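Vuderia Hub FAQ

Updated June 2026. Most of what lands in the support inbox is covered on this page. Please read it first, there's only a few of us.

What is the Vuderia Hub?

Small box, plugs into your router, lets your Storora locks, garage opener and blinds take voice commands. Works on its own too, through the app. No monthly fee for the basic stuff.

Do I need a separate hub for the garage?

No. One hub handles the house and the garage as long as the signal gets there. Detached garage, add a Torwood repeater halfway. One is normally plenty.

How many devices can it handle?

237 paired devices, all types. If you're anywhere near that please write to us, we'd like to hear what you're doing.

Which voice assistants work with it?

The two big ones. Link your account in the app under Settings > Voice. A third is being tested, no date yet, please stop asking Reto.

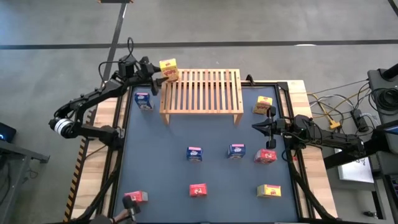 Can somebody outside yell through the window and open my door?

Unlocking by voice always needs a PIN. Locking doesn't. Same for the garage: close is free, open needs the PIN. You can't turn this off and we're not going to add a switch for it. Pick a PIN that isn't your house number.

I set a PIN and now it says "too many tries."

Wrong PIN five times and voice unlocking shuts off until you turn it back on in the app. Your key and the keypad still work as usual.

What happens when the internet goes down?

Voice stops. The app still works if your phone is on the home Wi-Fi. Schedules keep running, they're stored on the hub itself. Power out is different, everything on the hub stops untill power is back. Locks run on their own batteries so you won't be stuck.

How far does it reach?

300 feet outdoors with nothing in the way. Indoors, less. Brick is bad, metal siding is worse, a hub shoved behind the TV is worst of all. Move it before you buy a repeater.

Setup gets stuck on the blinking amber light. Help?

Nine times out of ten it's the phone on 5 GHz Wi-Fi. Put the phone on the 2.4 GHz network, hold the button on the back of the hub for 8 seconds, start over. If your router mixes both bands under one name, turn on the guest network and use that for setup. You can switch back afterward.

Do you keep recordings of my voice?

We never get them. The assistant company handles the audio and sends us a short text command, like "close garage." We keep those commands for 30 days so support can see what went wrong, then they're deleted. To wipe them sooner: Settings > Privacy > Clear history.
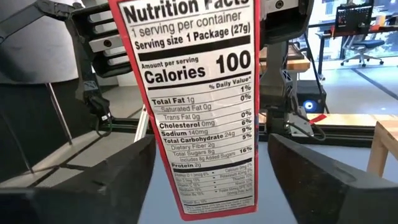

Can I give the dog walker access without giving them everything?

Yes. Add a guest in the app, pick the devices, pick the hours. Guests can't see history or change PINs. Delete them when you're done, access ends right away.

It keeps opening the wrong blinds.

Names too close together. "Den" and "Ben's" was a real one. Rename one of them in the app, then tell the assistant to look for devices again. Two-word names work better then one.

Does the March update break older Storora locks?

Not break. Locks with the round battery cover need a firmware update first, then the hub update. Do it in that order. If you did it backward: unpair the lock, update it over Bluetooth, pair again. Takes a while, stay near the door.

Will it work with Oberholzer blinds?

The battery ones yes. The wired ones no, different motor control. Malathi is looking into an adapter, nothing to announce.

Can I return it?

60 days, from wherever you bought it. If you bought direct, use the form on the Orders page. Reset the hub before you ship it so your account comes off.

Still stuck?

Email support with your hub's serial number (sticker on the bottom) and the app version. Aurelia or Shahla will get back to you, normally within 2 working days. No serial number means we have to write back and ask, so please include it.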